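Quiénes somos
Martes, 18 de febrero de 2020
Redacción de Skarkarent

Skarkarent hace software para brazos robóticos: planificación de trayectorias, percepción y las herramientas que hacen falta para saber por qué algo ha fallado. No fabricamos brazos. Tampoco vendemos «inteligencia», palabra que en este sector se usa con mucha alegría y que en nuestras ofertas no aparece.

Empezamos con el planificador, Masuvus, porque los que habíamos usado antes daban resultados preciosos en simulación y bastante peores sobre una mesa. Masuvus planifica para 2 brazos que comparten espacio y rechaza el movimiento cuando no puede garantizar la separación entre ellos. Rechaza mucho. Algunos clientes lo consideran un defecto y se lo discutimos con los registros delante. La versión actual pasa 1477 pruebas de regresión, cifra que damos con cierta desgana: una batería de pruebas dice lo que se ha pensado en probar y nada más.

El módulo de percepción se llama Rollmont. Estima la postura de piezas sencillas, bloques y cubos sobre todo, y entrega cada estimación con su incertidumbre. Si la incertidumbre es alta, el brazo no se mueve. Desconfiamos de las demostraciones con fondo blanco y un solo objeto, así que en la mesa suele haber más cosas de las necesarias.

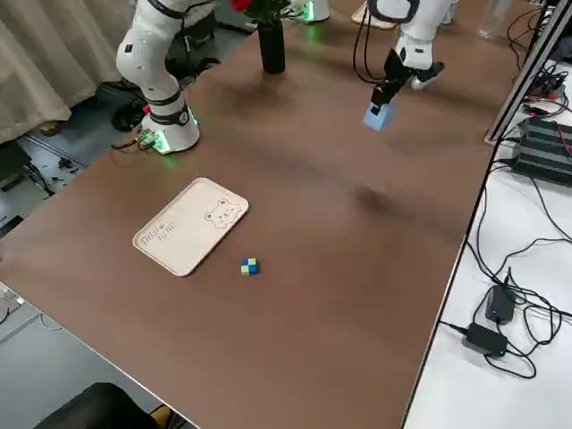 Un bloque lo coge cualquiera, nos escribió Man después de una visita, y lo que yo quiero saber es qué hace vuestro programa cuando la cámara se equivoca y está muy segura de sí misma.

Es la pregunta correcta y nuestra respuesta es incompleta. Rollmont compara la estimación antes y después de cerrar la pinza, y si no coinciden, para. Eso atrapa una parte de los errores. Los demás los buscamos a mano en las grabaciones, con un visor propio que alinea imagen, órdenes de control y esfuerzos articulares. Es la herramienta menos vistosa que tenemos y la que más usamos.

Somos 19 personas. Aceptamos pocos proyectos, y antes de firmar pedimos datos reales de la celda del cliente —no un vídeo promocional— para decirle si vemos viable lo que quiere. A veces le decimos que no. En abril publicaremos el formato de los registros, con su documentación, para que cualquiera pueda revisar nuestras cifras sin pasar por nosotros.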